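How do I stop a wire basket from scuffing my table?
Asked Tuesday, May 7, 2024 in Storage & Tidying

I finally got a white wire basket for my craft table and I love it, but it slides every time I reach in, and the feet are leaving little marks on the wood. Is there a fix that doesn't look awful? The table is nearly 8 years old and I'd like to keep it nice!
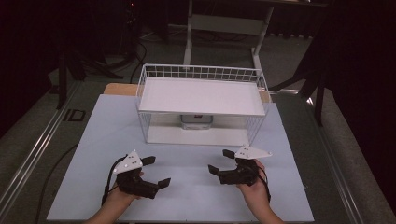

3 answers

Put a board under it! I did this last December and it made such a difference. Mine is a cheap one from Cunerholm, but any plain, flat one does the job. A pale blue-gray one like the board under the white basket in the photo looks great with white wire, and if it covers most of the tabletop you get a work surface out of it too. Stick felt dots on the underside – I used 6 – and wipe it down every week or so.

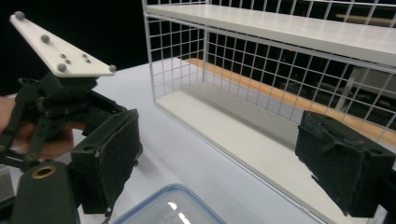 Oh, and get the clear rubber caps for the wire ends as well. Cliletex sells them in bags and they just push on. Measure the wire first (I bought the wrong size, twice). Once they're on, the basket stays put even when I'm digging for the scissors at the bottom.

Second the rubber caps. Mine are Sarkar, fine so far.

I used a drawer liner cut to size. Works ok but it curls at the corners. For marks already in the wood try a little furniture wax, test it somewhere hidden first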